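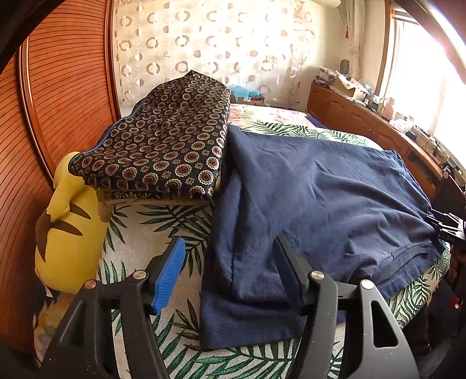
Gearóid Lenihan wrote in to ask whether the jaw slip on his Skivau hand gripper meant the whole unit had to come back. It doesn't! The slip is in the pivot, and the 2 mm spacer kit fixes it.

## Skivau pivot spacer kit, part 682

We love this little tool for folding work, so the October fault bugged us. After long sessions on soft knits, the jaws could lose their hold halfway through a lift – no warning, just a shirt back on the bed. Units numbered under 400 need the kit.
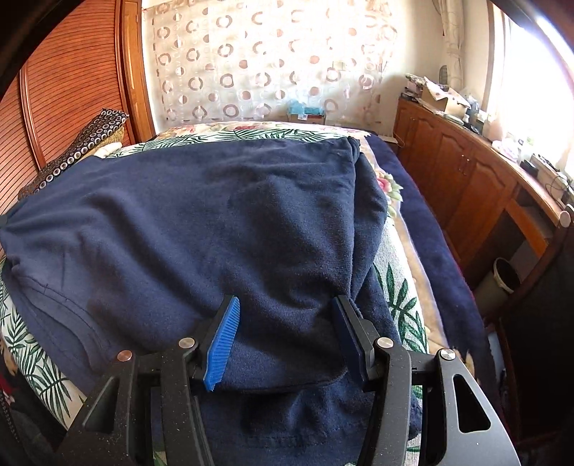 *Skivau on a navy knit, blue ridged pad at left.*

Fit one spacer per side, then try a thick fabric before thin ones. Keep fingers out of the jaws while you test, please – they can snap shut on a badly seated spacer.

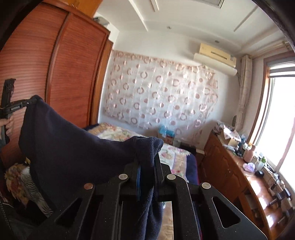
Flora Gillies says her towels held fine after the swap but the left pivot squeaked for a day. Ours did too! A quarter turn back on the screw cured it.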